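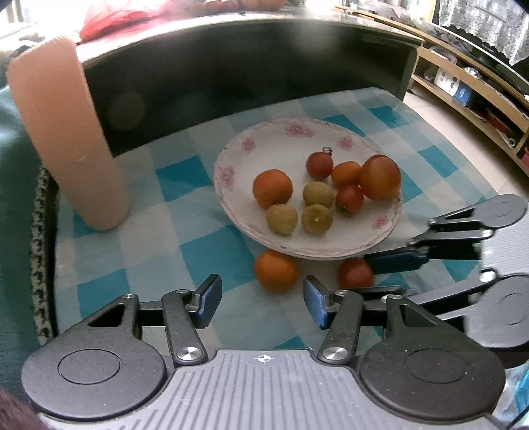
Setting out fruit for the table is the part of this course people tend to think they can skip, and I do understand why, as most of us have been tipping fruit on to plates since we were small! But do give it a proper go this week. Begin with the plate and the cloth before you touch any fruit at all, and think about how busy they are together. A white plate with pink roses round the border, on a checked cloth in teal and pale blue, is already doing a good deal of work, so the fruit wants to sit towards the middle and leave most of the roses showing. The big glossy orange-red one over near the right rim gives the eye somewhere to land, and the dull greens stop all that orange and red from shouting. I rather like a couple of pieces left on the cloth in front as well - it looks friendlier, as though people are welcome to help themselves.

For your practice at home, please make 2 arrangements with the same fruit, one on a patterned plate and one on a plain one, and jot down which you preferred and why. Leave any dried stems on for now. Don't go out and buy anything special, whatever is in the bowl will do nicely.

There are 18 of us in the Ilstead group this September, so do come a little early if you want a place by the window, and bring a tea towel - we never have enough.

Related handouts
Folding napkins for a small table
Choosing a cloth: checks, stripes and plains
Jugs and flowers (Ternbridge group)
Keeping fruit through the autumn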